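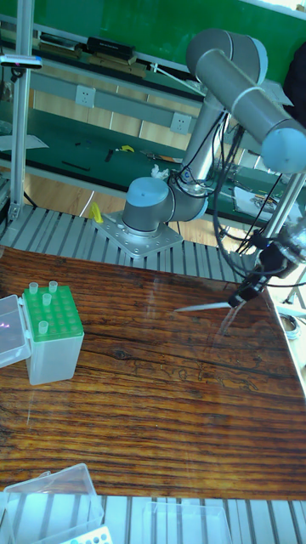
Tip box with green rack and clear hinged lid, Jedcombe, September 2022

The bench manager at Jedcombe has a drawer full of tip boxes and not many kind words for them. "A rack is a piece of plastic with holes in it," she says. "I've had 7 suppliers tell me theirs is special."

The latest is the Nasel, which Grostell sells with a hinged lid and a promise of less waste. Does it deliver? She pulls a face. "Less than what? I asked them that and got a leaflet."

Her own figures are dull, she warns me. Over the trial the lab got through 1,978 tips from the Nasel boxes and nearly 1,258 from the old ones, and the share thrown away unused looked much the same. "People bin half a rack when they can't remember who opened it. A lid won't cure that."

What about the colour? Grostell makes a good deal of the green top. She grants that a clear tip shows up well enough against it, then takes it back. "It shows up if you look. The ones who look were never the problem."

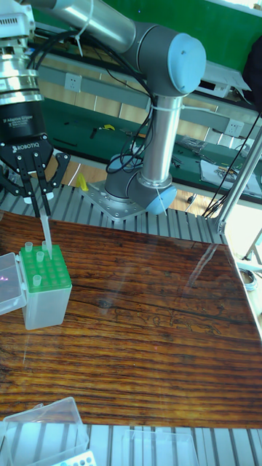
Singhal Consumables Group | Bench Supplies

I ask about the varnished table, an odd thing to find in a lab. She likes the grain and hates the shine. "Try finding a clear tip on that under these lights. I'd swap it tomorrow for something matt and ugly."

So will she reorder? There are 47 boxes left in the store and she wants them gone before she talks to anyone. "They hold tips. The old ones held tips. If the price comes down I'll have them."

And if it doesn't? "Then I'll keep the leaflet."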